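Happy numbers and sad numbers

A whole number is called happy or sad depending on what happens when you follow one rule again and again.

The rule
Take each digit of the number. Multiply it by itself (this is called squaring). Add up the results. The total is your next number. Then use the rule on that.

Let us start with 100. The digits are 1, 0 and 0. Their squares are 1, 0 and 0. The total is 1. If you use the rule on 1 you get 1, and you will get 1 for ever. A number that reaches 1 is a happy number, so 100 is happy.

A longer chain
Now try 1283.

1283 -> 1 + 4 + 64 + 9 = 78
78 -> 49 + 64 = 113
113 -> 1 + 1 + 9 = 11
11 -> 1 + 1 = 2
2 -> 4
4 -> 16
16 -> 1 + 36 = 37
37 -> 9 + 49 = 58
58 -> 25 + 64 = 89
89 -> 64 + 81 = 145
145 -> 1 + 16 + 25 = 42
42 -> 16 + 4 = 20
20 -> 4 + 0 = 4

The number 4 has appeared before. The rule always gives the same answer for the same number, so the chain must now repeat: 4, 16, 37, 58, 89, 145, 42, 20, 4. This is called a cycle. It has eight different numbers in it and 1 is not among them. 1283 is therefore sad. 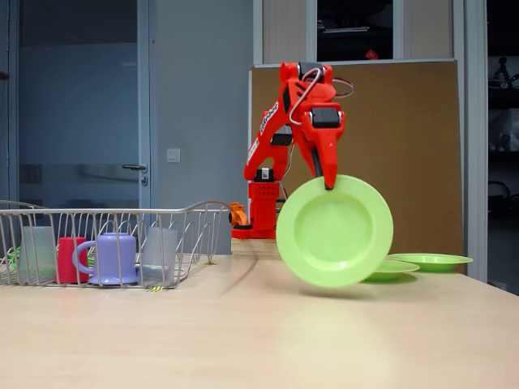
Every whole number from 1 upwards ends in one of these two ways. It reaches 1, or it falls into the cycle of eight. To see why it cannot grow for ever, look at the largest three-digit number, 999. The rule gives 81 + 81 + 81 = 243. No three-digit number can give more than that. Numbers with four or more digits always get smaller when you use the rule, so each chain comes down below 244 in the end and stays there. Only a limited set of numbers is left, and checking them all one by one shows that there is no third ending.

Order does not matter
Swapping the digits of a number does not change the total. 645 gives 36 + 16 + 25 = 77, and so do 456 and 564. All three are the same kind. Adding zeros makes no difference either, so 10, 100 and 1000 are all happy.

Try these
Write out the chain for 34. Stop when you reach 1 or any number in the cycle. You should not need many steps.
Find all the happy numbers smaller than 20. There are five, counting 1.
Change the rule so that you cube each digit (multiply it by itself and then by itself again). Start with 153. What is the next number?

Text: Justinas Urbonaitė
Last changed 10/11/2022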